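Kavwood Dunorer Bathroom Vanity, Reviewed After a Month of Brushing Teeth Over It

By Patricio Urrutia
May 4, 2020

The old vanity in our upstairs bathroom had been there when we bought the house, and it had the look of something that had been there when the previous people bought the house too. It had a marbled top that was not marble and two doors that could be open at the same time only if neither was open very far. Last winter the left door came off in my hand while I was looking for dental floss. I leaned it against the wall and it stayed there until spring, because I am a patient man with low standards.

Then in April I found myself at home all day, every day, with a door leaning against a wall, and my standards went up a little.

The Dunorer is the cheapest vanity Kavwood makes that comes with its own sink. I paid $500 for it, top included, and another $40 for delivery, which meant a man put two boxes at the end of the driveway and waved at me from the cab of his truck. The faucet and the drain are not included. The product page does tell you this, in gray letters, underneath a large picture of the vanity with a faucet and a drain in it.

What's in the boxes

The cabinet comes flat. The sink comes in one piece, in a box of its own, packed in so much foam that I assumed at first they had sent me a mattress. It arrived without a chip, and I'll give Kavwood full credit here, since I dropped the box once on the stairs and I'm still not going to tell my wife which stair.

The hardware is in a bag. Inside the bag are smaller bags, each with a letter on it, and the letters match the letters in the instructions except for F, which is in the instructions but not among the bags, and K, which is the other way around. F and K turned out to be the same thing. If you've bought one of these and you are standing in your bathroom right now with a phone in one hand and a cam lock in the other, that's the answer, and you can go.

The instructions are all drawings. There's a little bald fellow who builds the cabinet with a calm half smile, and on page one he has a friend helping him. By page four the friend is gone. I have thought about this more than I should.

Putting it together

The box says 40 minutes. I suppose it could be done in 40 minutes by somebody who had built one that same morning. It took me an afternoon, a night's sleep, and then the part of the next day before lunch. Some of that was my fault. I put the back panel in with the raw side facing front, decided I could live with that, found I couldn't, and took it all apart again.

The side panels are decent. They're heavier than I expected, the holes were drilled where they were supposed to be, and the edges are sealed all the way around, including the bottom edge that sits near the floor. That last bit matters a great deal in a bathroom. The bottom edge is where our old one had swollen up like a cracker in soup, and any vanity that leaves it bare is going to do the same.

The drawer is less decent. It has a notch cut out of the back to go around the drain pipe, and the notch is placed for a pipe that comes straight out of the wall at the exact height Kavwood had in mind. Mine comes out a bit lower and off to one side, as if it had heard somebody calling. I ended up cutting the notch wider with a hand saw. It works fine, and it looks as though a beaver was consulted. You only see it when the drawer is all the way out, and I have asked my family not to pull the drawer all the way out.

The doors have soft-close hinges and I have no complaints about them at all. They adjust with one screw for up and down and another for side to side, and they've stayed where I put them. My daughter slams every door in the house on principle, and it has been quietly satisfying to watch her try it on these.

The sink

I bought this thing mostly for the sink, so I'll go on about it for a while.

It's one solid piece of white ceramic that covers the whole cabinet, with the bowl molded in. There's no seam between bowl and counter, so there's no caulk line to turn that color. If you've ever gone after a caulk line with an old toothbrush on a nice day when other people were outside, you'll understand why this was the main thing on my list.

The bowl is big. It's a wide rectangle with the corners rounded off, and you can get both hands and most of your forearms in there without bumping the sides. The old one was an oval about right for rinsing a plum. All of us are washing our hands quite a lot this spring, so I can report that the splash is modest, as long as you don't run the water at full blast. At full blast you'll get it on your shirt.

The rim is flat and wide, and there is room for the soap, the cup, the toothbrushes, and whatever it is that my daughter puts on her face. This is good and bad. A flat rim doesn't drain. On a sink with a bit of slope, water heads back to the bowl by itself. On this one it sits there and thinks. You'll be wiping it, or you'll be the kind of person who says they'll wipe it.

It's also very, very white. White ceramic with a high shine shows every single thing that lands on it. A beard hair looks like it was drawn on with a pen. Toothpaste shows less, oddly, unless you buy the blue kind, and we buy the blue kind. I had never thought of our family as dirty people before we owned this sink. It does wipe clean in one pass with a damp cloth, I'll say that, and so far nothing has stained it, and we've had one incident with hair dye that I would have bet good money on.

The faucet and drain

I bought a plain chrome Quiroga faucet. I chose it by sorting from low to high and scrolling until I stopped feeling ashamed. It went in through the hole without a fight, although you do have to tighten the nut from underneath while lying on your back with your head in a cabinet. If you can, put the faucet on the sink before you put the sink on the cabinet. The bald fellow does it in the other order, and he has my sympathy.

For the drain I got a Fukance pop-up stopper for $20, the kind you press once to close and once to open, with no rod out the back. Make sure you buy one made for a sink with an overflow. They come both ways, the packages look the same, and the wrong one will leave you with an overflow hole that leads nowhere much. I know this because I bought the wrong one first. The store was taking returns only at a table in the parking lot, and I stood in line behind a man returning a toilet seat, and neither of us felt like talking.

The Fukance is fine. The click is firm, the cap comes off for cleaning if you turn it, and it holds water overnight, which I tested with a full bowl and a pencil mark on a strip of tape. The chrome shows water spots. All chrome shows water spots. I've read reviews by people who were surprised by this and I'd like to know what they had been washing in up to now.

Leveling

Our bathroom floor runs downhill toward the tub. The Dunorer has four feet that screw in and out, and they do have enough travel to deal with a floor like ours, but you need to set them before the sink goes on. After the sink goes on the whole business weighs as much as a teenager and is about as willing to be moved. I set mine first, checked with a level, felt proud, put the sink on, and checked again. It was off by a hair. I have decided this helps with drainage.

It also has to be screwed to the wall through a rail at the back. The screws supplied are short and made of something close to cheese. Throw them out and use your own.

Complaints, in no order

The handles come in one finish, a sort of dull brass, and they're screwed on with a thread that doesn't match any other handle I could find. There's no shelf inside, only a floor, so everything you own ends up at the bottom in a heap. The smell of the panels hung around for nearly two weeks. Customer service answered my email about bag F after nine days, very politely, to say they were sending me another bag K.

Would I buy it again

Yes, I think so, though I'd want the time back. For the money, the sink is better than it has any right to be and the cabinet is about as good as it needs to be. If your pipes come out of the wall where pipes ought to, you'll have an easier go of it than I did. If you rent, or if you hate drawings of bald men, look at something that comes built.

One last thing on cleaning, because I've had it wrong in both directions. I started with the spray we use in the kitchen and it left streaks all over the bowl.

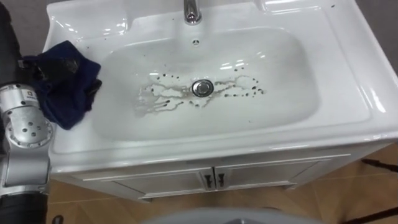 Dish soap and warm water did a better job, with a dry towel straight after. Do the faucet last, using the same towel, and go around the base where it meets the sink, where the soap likes to collect. The old door is still leaning against the wall, by the way. I've gotten used to it.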